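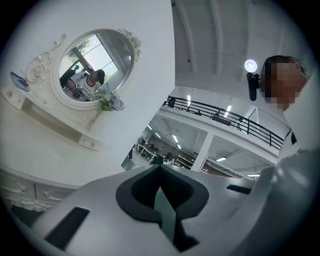 Myung-ja Yeom me escribe que la felicidad no se compra, pero que una tarde sin discutir por los platos se le parece bastante. Y le doy la razón, porque llevo desde enero probando en casa eso que leí sobre la economía del bienestar: fijarme menos en lo que gasto y más en cómo me siento cuando lo gasto.

Os cuento lo que me funciona (¡a mí, que soy un desastre con las cuentas!). En la puerta de la nevera tengo una hoja con dos columnas, dinero y ánimo. Cada compra lleva su precio y una nota del 1 al 7. La freidora me costó 308 euros y le puse un dos, imaginaos. Un paquete de semillas de albahaca se llevó un siete y todavía me alegra las mañanas.

Otro truco: antes de comprar cualquier cacharro de más de 200 euros, lo apunto y espero un mes. Casi siempre se me pasa el capricho, y si no se me pasa, lo compro tan contenta.

Las tareas las repartimos por lo que menos nos fastidia a cada uno. Yo plancho con la radio puesta, Byung-chul friega y el horno nos lo jugamos a las cartas. Para el horno, por cierto, pasta de bicarbonato y agua, toda la noche, y por la mañana se retira con un paño húmedo.

Y lo que más noto: cenar sin móviles. Los dejamos en una cesta junto a la entrada y hablamos de cualquier tontería hasta que se enfría la sopa.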